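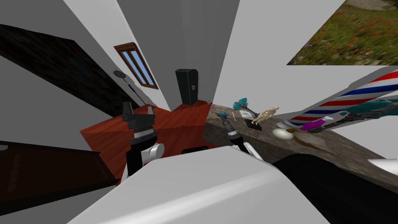 Are the "self-healing" screen protectors from Coltbridge worth it?

Posted 29/10/2022 by Wing-yan Kao

My old glass protector cracked in one corner and I'm shopping for a new one. Coltbridge sells a film they call self-healing. The listing says small scratches vanish on their own. It has 728 reviews, nearly all five stars, and a lot of them read like the same person wrote them. It costs twice what I paid for the glass one. Has anyone had one on their phone for more than a week? I don't want to hear what the box says, I already read the box.

Yen-ting Hsu

I had one from March until last month. The healing part is half true. Very light marks, the kind you get from a sleeve button, did fade after a day or so. Anything I could feel with a fingernail stayed there for good. My keys left a line across the middle on day 2 and it never went anywhere.

It's soft film, so don't expect it to act like glass in a drop. I also found it a bit rubbery to swipe on, and the edges lifted where my case pressed against them. If your case has a raised lip, check the fit first. The seller's chart said mine would fit and I had to trim it with nail scissors, so I wouldn't put much faith in the chart either.

Would I pay full price again? No. On sale, maybe.

Chang-ho Cho

mine is great no scratches at all, went on easy, 5 stars. get the 2 pack

Shu-fen Pan

Chang-ho, how long have you had it? Everything looks great the first week.

Wing-yan, I'd skip it and get plain glass from Nemness or whoever is cheapest. I've bought the fancy ones and the cheap ones and I can't tell them apart once they're on. Watch the Coltbridge warranty too - it says "lifetime" up top, but the small print gives you 30 days and you pay shipping both ways. I asked them about that and got a coupon code back instead of a reply. The code had expired.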